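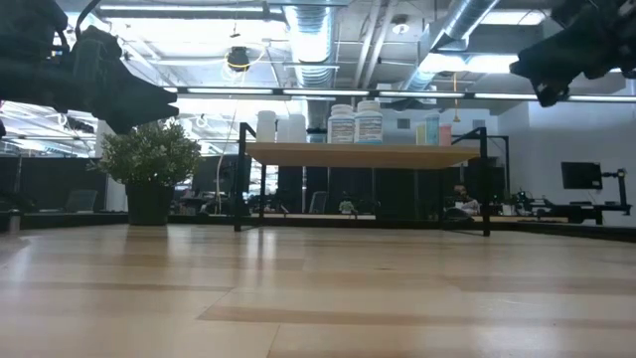

Home Blog Bench notes Older posts About

The left arm has been dropping bottles since January, and I have finally got to the bottom of it! Well, most of the way to the bottom. It took me two long evenings, one very patient friend and a small brass screw that I had managed to put in the wrong hole when I first built the thing, and I've learned so much that I want to get it all down before I forget.

For anyone new, I look after the two-armed bottle cell at Walten. It picks bottles off a shelf, hands them from one gripper to the other and sets them down again, over and over, all day if you let it. The control box is a Fandik, the grippers are an old Grullelitz design that I rebuilt with new fingers last year, and everything else is whatever we had in the cupboard. I love it. I would happily spend every working hour with it if they let me.

So, the fault. The right arm was fine. The left arm would go up to the shelf, close on a bottle, lift, and then somewhere on the way across the bottle would start to creep downwards through the fingers. Sometimes it got to the handover and sometimes it didn't. I did what everybody does and turned up the grip force, and for an afternoon that looked like a cure. Then we put some of the thin-walled bottles on and it squeezed them so hard they bulged at the top. Back down it went.

My next idea was the finger pads. They're a soft rubber and they go shiny with use, and a shiny pad has no bite at all. I took them off, gave them a scrub with warm water and washing-up liquid, let them dry overnight and put them back. Better! But only a bit. I ran 100 lifts with the same bottle and still lost 10 of them, which is a hopeless number for a job this simple.

This is where Heriberto Palomino comes in. He used to set up packing lines at Flanagan and he has a way of looking at a machine for ages without touching it, which I find almost impossible. He had me run the left arm at a crawl with nothing in it, opening and closing, opening and closing, while he crouched with his chin on the table edge. Then he asked for a strip of paper. He held it between the fingers, I closed the gripper, and he slid the paper straight out from the top half of the pads. The bottom half had it tight. The top half was barely touching.

The fingers weren't parallel! All that force was going through a narrow strip at the bottom of each pad and the rest was doing nothing. A bottle held like that can rock, and once it rocks it walks its way down. I'd been looking at those fingers for weeks and from the front you simply cannot see it.

We took the finger carriers off on Tuesday evening. If you've got the same type, a few things I wish I'd written down the first time:

Park the arm low over the table before you start, then switch off at the box and wait for the brake to click. Lay a towel under the gripper. The shims are tiny and they bounce.

Mark each finger and its carrier with a dab of paint pen. They look the same on both sides and they are not the same on both sides.

Undo the cable clamp first so the cable isn't pulling on the carrier while you work. On ours the cable loops up over the gripper, and if the loop is too short it tugs the whole head round a touch when the wrist turns.

Check the length of every screw as it comes out. This was my mistake. There's one short brass screw and three longer steel ones, and I had put a long one where the short one goes. It bottomed out before it clamped anything, so the carrier had been tilting very slightly under load ever since. I did say a rude word.

With the right screws in the right holes we did the paper test again and it gripped evenly top to bottom. Oh, that was a good feeling! I'd have gone home then, but Heriberto wanted to teach the shelf positions again while we were there, and he was right to. When you straighten the fingers, the point where they meet moves, and every position you taught before is now a little bit off. It isn't much, but with bottles standing close together it's enough to nudge the neighbour on the way in.

The teaching is my favourite part. You put the arm in free mode and lead it to the shelf by hand, bring the fingers either side of the bottle, save the point, back off, save that one too. I do the approach point well back from the shelf so the arm always comes in straight — I used to let it swing in from the side to save a second and it cost me far more than that in knocked bottles. The wide bottles get their own points and their own opening width. The narrow ones can share, as long as you go back and check the end of the row, where my measuring is always at its worst.

We finished with a long run. I set the counter going, made tea, and sat there watching both arms like it was the telly. By the time we had to lock up it was on 883 handovers and the left arm had dropped 5, all of them the same bottle with a slightly greasy neck. I wiped it and put it back and it hasn't gone since.

Still to do: I want to fit a longer cable loop on the left side and tie it back properly, and the right arm ought to have its carriers off as well. It's working perfectly, so part of me says leave it alone, but I built both of them in the same week and I don't trust myself with those screws any more. I'm also going to cut a spare set of pads in a slightly firmer rubber to see if they stay grippy for longer. If anyone has tried silicone on these, do leave me a comment, I'd love to know how it wore and what you stuck it down with.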